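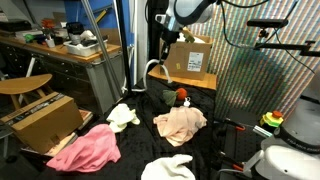 Soft Goods Handling Group – News

Second round of arm purchases going to quote in October

Short update because people keep asking at the door. We are going ahead with the next equipment buy. Quotes go out in October, order placed once they're back and compared. Yoon-hee Ra is running it, so questions to her please and not to the workshop inbox.

What we're asking for: two more arms, matching controllers, spare gripper fingers, and one proper bench per arm. The benches were left off last time and we paid for it in weeks. Arms came, nowhere to bolt them. Not doing that again.

Work at the moment is cloth and small mixed items – crumpled fabric in a few colors, a plush fruit, a little white bottle, cardboard boxes at different heights. Black cloth on the work surface stays. It goes on the list too, as a line item, and so do boxes, tape and all the other cheap stuff that kept coming out of the travel money.

Three suppliers will get the request. Sisteck and Surnico both quoted last time. Jeon is new to us and makes a lighter arm that may suit the overhead mount. Auður Skov has seen one running at another site and liked it, with reservations about the cable routing. She'll write up her notes before the quotes are due. Nirnik is out for arms but stays on the list for mounts and brackets.

Money. Finger sets came in at $607 each on the last invoice, and we went through more of them than planned. The request has 6 sets in it, so $3642 if the price holds. Bench frames are $2544 apiece with leveling feet, without tops. We have tops. Arms and controllers are the big number and we're not publishing a guess until the quotes are in, last time a guess got treated as a budget and it took months to unpick.

Service contract is still open. Yoon-hee wants it priced as a separate line so it can be dropped or shortened. Auður would like it folded in with the arms, partly for the discount and partly so it doesn't get cut in the spring. Suppliers will be asked to price it both ways.

Also on the request:
– an emergency stop for every arm, placed where the operator can reach it sitting down
– camera mounts with cable clips included
– delivery to the lab floor and not the loading dock
– lead time in writing, 22 working days or less for spares

That last one is firm. A supplier who can't meet it on fingers can still bid on arms, but we'd split the order.

Storage is tight and getting tighter. If you have bins or drawers you don't use anymore, tell Yoon-hee before she prices new shelving. Things with no name on them will be treated as available, so put a name on it.

Power: facilities have been asked to check whether the wall circuit can take two more controllers. No answer yet. If it can't, there's an electrician's bill to add and teh second bench slips.

Want something added? Send the part number, quantity, and one line on what it's for. Requests without a part number will go to the bottom of the pile. List closes at 4 p.m. on the last working day before the quotes go out – after that it waits for the next round, whenever that is.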